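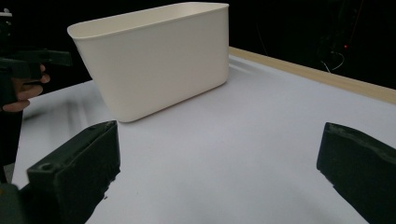 Vurar swap shelf to reopen after winter break

The household swap shelf at the Vurar library reopens on 10 January 2022, with longer evening hours. Visitors took home 686 items last year - mostly kitchenware and toys. 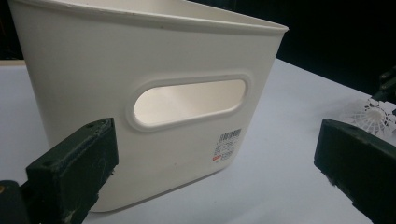

A white storage bin with a handle opening.

Organizer Gergely Kovács said each household may bring up to 13 items per visit. Clothing will be accepted again from June.

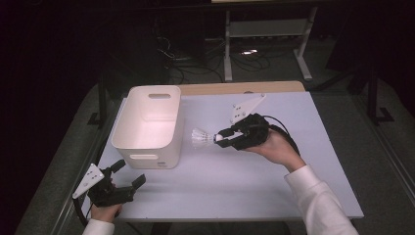 Can I take something if I have nothing to bring?
Anyone may take items, with or without a swap.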